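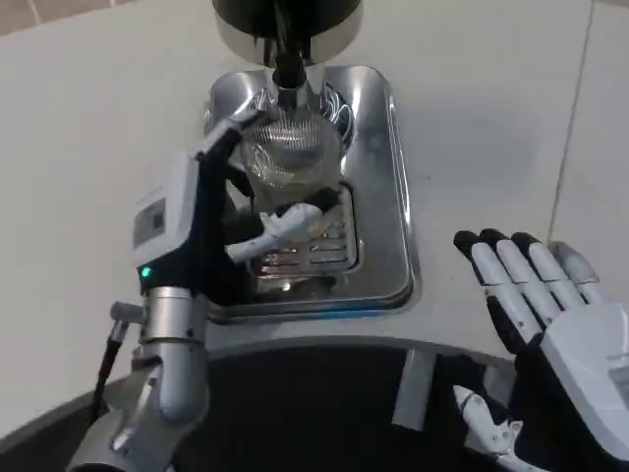

*Photo: Tiago Vieira / Clomholm*

# Presari counter-mount dispenser with recessed drip tray

The Presari is a fixed dispensing point for worktops in shared kitchens, serving areas and break rooms. The visible hardware consists of a dispenser head with a downward spout and a stainless steel tray set into the counter. All supply and control parts are mounted in the cabinet underneath. Clomholm sells the head and tray as a set or separately, for new counters and for replacement work.

## Dispenser head

The head is cylindrical, black on top, with a silvery band around the lower edge. The black spout leaves the underside and points straight down, so the outlet stays over the tray at all times. It does not swivel. Swiveling outlets are available in the Trakotell range and use a different base plate.

Clearance between the spout tip and the grate is set at installation and is not adjustable by the user. The standard column gives 252 mm, enough for a glass infuser vessel with a mesh filter, a carafe, or a tall travel cup. For small cups, order the raised grate insert (see Accessories). Pouring from full height into a small cup causes splashing on the rim of the tray.

## Drip tray

The tray is rectangular with rounded corners and a raised, polished rim. The rim sits on the countertop surface and covers the cut edge. A slotted grate in its own stainless frame rests slightly lower than the rim and carries the vessel during filling. The grate lifts out without tools.

Two drain versions are supplied:

- **Version D** — open outlet with threaded tail for connection to a waste line.
- **Version C** — closed outlet with a removable plug, for sites without a waste line. Empty by hand.

Version C must be checked daily. It has no overflow warning.

## Specifications

| Item | Value |
|---|---|
| Spout clearance, standard column | 252 mm |
| Minimum free depth below counter | 300 mm |
| Fixing screws, tray | 4 |
| Rim finish | Polished |
| Outlet | Fixed, vertical |
| Drain | Version D or C |

## Countertop requirements

The set can be mounted in solid surface, laminate or stone. The cutout must lie entirely within one panel. Do not cut across a seam, and keep the full width of the tray rim clear of any joint where two surfaces meet. Seal the cut edge before the tray is set. On laminate this applies to the core as well as the face, and the sealant must be fully cured before first use.

The rim needs a flat bearing area on all sides. On tops with a curved or rolled front edge, measure the setback from the point where the flat surface ends. Measuring from the outermost edge of the counter is the most common cause of rocking trays reported to our service desk.

Cutting templates are included with every set. Older Dewan cutouts can be reused with the adapter frame, provided the corners are undamaged.

## Filling glass vessels

Place the vessel on the grate, centered under the spout, before starting the flow. Keep it off the rim — the raised edge is not a support surface. When filling through a mesh filter, use the low flow setting. Fine mesh passes water more slowly than the open spout delivers it, and fine tea dust reduces the rate further.

Glass vessels used with hot water should be rated for it by their manufacturer.

## Cleaning

1. Close the supply and lift out the grate.
2. Wash the grate with warm water and mild detergent.
3. Wipe the tray toward the outlet with a soft cloth.
4. Clean the spout tip with a damp cloth only.
5. Dry the rim to prevent scale marks.

Chlorine cleaners and steel wool are not permitted on any stainless part. Descale the outlet every 6 months, or more often in hard-water areas.

## Accessories and spare parts

- Raised grate insert
- Replacement grate with frame
- Adapter frame for Dewan cutouts
- Drain plug, Version C
- Spout tip, black

Spare parts orders go to Ilse Grube. Questions about cutouts and drain connections are handled by Tõnu Raudsepp; please include the counter material and the free depth below it.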